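Trado pauses two-arm bench work after cable snag at Stinirthorpe

April 3, 2025

If you were hoping to get time on the two-arm benches at Trado's Stinirthorpe workshop this month, I have slightly annoying news. They're off limits for unsupervised runs until further notice, and it's all down to a cable.

Nobody was hurt, so let me get that out of the way first! What happened is that one of the arms caught its own wrist cable on the way back from a reach, kept pulling, and yanked the connector halfway out of its socket. The gripper lost its signal while it was closed on a part. Then the arm, which still had power everywhere else, carried on to its next position and knocked into its partner. One cracked finger, one dead cable, and a very loud clack that I heard from the kitchen (I was making tea, and I made it a lot faster after that).

I stopped by again this week to see how the repairs were going and had a good long chat with Gifty Kwofie, who looks after the benches. She had already been through the motion log with a highlighter. The run was number 343 in a long batch of small handover jobs, where one arm picks a part up and passes it across to the other. The first 342 went through without a complaint from the software, and that's the bit that bothers her.

"It was probably rubbing for ages before it caught," she told me. "The log doesn't know what rubbing is. It only knows when a motor has to work too hard."

And the motor did have to work hard, but only for a moment. The limit on that joint had been raised back in February, when the team was getting lots of false stops on quick moves, and it was never put back down. So the arm had room to tug quite a bit harder than it should have before anything told it to quit. Gifty wasn't thrilled about that and neither was I, having sat next to that bench with my elbow on the rail more than once.

The cable itself is a fairly simple story. These things have to be long enough to let the wrist turn all the way, and the extra length has to go somewhere. Leave it in a big loop and it can hook on an elbow. Tie it down tight and you wear it out at the ends. Trado had been using a loop held with a couple of soft ties, and one of the ties had slipped down the arm. The Pevach guide for the benches does say to look at the ties before each session – I checked – but it's one line on page 9, underneath a paragraph about dusting.

Replacement cables are coming from Magaña, who also made the old ones. Gifty has ordered 50 of the soft ties as well, which sounds like plenty until you see how quickly people walk off with them.

Handover work is exactly the sort of job where a snag matters, as the two grippers spend most of the day right up close to each other over the middle of the table. There isn't much room for either one to be somewhere unexpected. 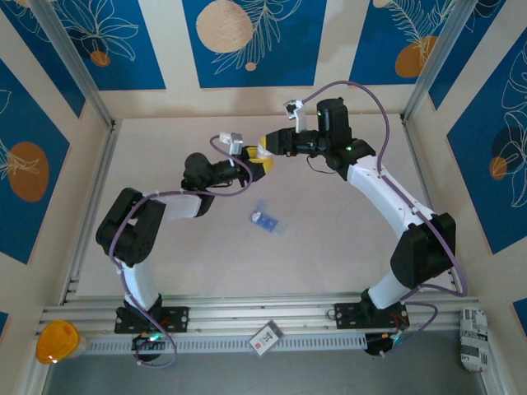

What changes for bench users

For now, every two-arm run needs a second person in the room with a hand near the stop button. Bookings already made will stand if you can bring someone along, and if you can't, Gifty will try to pair you up with another group. Single-arm jobs carry on as normal.

The joint limits have gone back to their old settings on all the benches, so expect a few more of those false stops. Please don't raise them yourself, even if you know how (you know who you are). Write the stop in the bench book with the run number and what the arm was doing, then start again.

There's also a new check before each session. Move each arm slowly by hand through its full reach with the power off, and watch the cable the whole way, especially as it passes the elbow. If a tie has moved, put it back on its mark. If the sleeve looks shiny or flat anywhere, leave the bench off and tell Gifty.

She wants 2,000 clean handovers on the new cables before she'll let anyone leave a pair running alone again. I asked how long that would take and she just looked at the bookings sheet and sighed, so I'd plan on bringing a friend for a while. I'll post again once the Magaña delivery shows up.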